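Two months with the Pultance two-arm kit

I promised a few of you a proper write-up back in July, when the boxes came, and then summer got away from me, so settle in with a coffee.

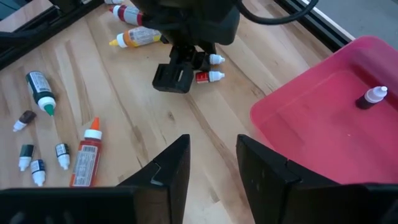

The kit I bought is the bigger of the two that Pultance sells, with a pair of arms and a small camera that rides at the wrist. Putting it together took me 9 evenings, and I'm slow, and I had the radio on. The manual is lovely until you reach the wiring pages, which seem to have been written by somebody in a hurry! I ended up emailing their help desk, and a very patient woman named Huguette Dhillon wrote back the same night with a sketch.

My test job has been tidying paint. Dropper bottles, bigger bottles with pointed tips, scattered on a pale wood table, and a pink tub for them to go in. It sounds like nothing (my sister certainly thinks so), but a little round bottle is a slippery customer, and the black plastic fingers are chunky things. I'd say the tall bottles are easier to teach than the tiny ones, and I do wish the tips came in a slimmer shape. Cleltdale makes a set that's supposed to fit, for 34 dollars, and I may treat myself.

The software, Astero, is the part I've grown fondest of. You guide the arms through a job, save it, and play it back, and it keeps your old tries in case the new one is worse.

Would I buy it again? Yes, though I'd clear a much bigger table first. Next I want to try sorting by color, so if you've done that with yours, please leave me a comment.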